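Utham towel-folding fault

The Utham towel-folding fault is the name given to a run of failures on a two-armed folding bench built by the hobby robotics group Stollon, in the town of Kanness. It is a small fault by the standards of robotics, and a wonderfully instructive one. A bench that had folded hand towels well all through June began dropping corners, nipping the cloth and, on one occasion, driving a finger into the tabletop hard enough to strip a gear. The cause was a stale calibration file, and tracking it down changed how the group runs its benches.

Background

Utham was the second of two benches. The first, nicknamed Marty, had a single arm and could only push cloth about. Utham has a pair of small arms, one orange and one black, mounted at the far side of a wooden work surface with dark walls to either side. The towels used on it carry strips of black tape along their short sides, which give the software high-contrast points to aim for. Terry cloth is a lovely, maddening material for a robot. It stretches, it slumps, and its edges never sit in quite the same place twice.

Each fold is made up of a reach, a pinch, a lift and a lay-down. The reach is the part that went wrong.

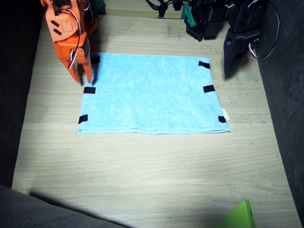

Why does a small error in the reach matter so much?
A towel edge is thin and lies flat on a hard surface. If the fingers come down a little too far out, they close on air, and if they come down a little too low, they press into the wood and the motors strain against it.

The fault

The first sign was a rise in missed grips by one arm. The control program kept going after a miss, as it had no way to tell an empty gripper from a full one, so the other arm would lift its corner alone and drag the towel askew. The next fold then started from a crooked towel and usually went worse. Members at first blamed the cloth, then the tape, then the lighting, and replaced or adjusted all three. Some of these changes helped for a short while, which made the real cause harder to find.

The serious failure came on 29 July 2020. During an unattended run of 200 folds, the orange arm missed on fold 83 and tried again from a lower height, as it was programmed to do. It missed again, went lower again, and met the table. The motor at the base of the gripper stalled and kept pushing until a gear gave way. No one was hurt. The run log, which stops at line 1135, is still passed around among newer members and makes terrific reading if you like that sort of thing.

Investigation

Karim Hourani, who had written most of the retry code, went back through the logs and compared where the arm had been told to go with where its joints reported being. The two agreed almost perfectly. That was the breakthrough! The arm was going exactly where it was sent, and the fault had to be in the map between the camera's view and the table.

The calibration file turned out to be 19 days older than the last time the orange arm's clamp had been loosened and refitted. The arm had gone back on slightly rotated. Near its base the error was tiny, but it grew with distance.
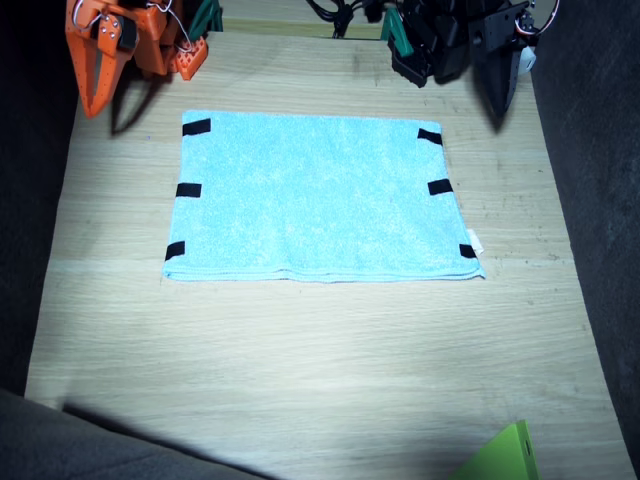 Hourani also pointed out that the retry rule had turned a nuisance into a breakage. Lowering the gripper after a miss makes good sense when the towel is bunched or thin, and no sense at all when the aim is off sideways. There was no floor on how low it could go.

Changes made

The program now refuses to start if the clamps have been logged as moved since the last calibration. A retry may be made once only, and never below a fixed height above the wood. Motor current is watched throughout, and a stall cuts power to both arms in case they are sharing a load of cloth. The gripper checks its own opening after each pinch, so a miss is now recognized as a miss and the run stops.

Unattended runs were dropped for a time and came back with a cut-off switch within reach of the bench. The same checks were later added to Marty, which had never had the fault but used the same retry code.

See also

Hand-eye calibration
Motor stall
Cloth manipulation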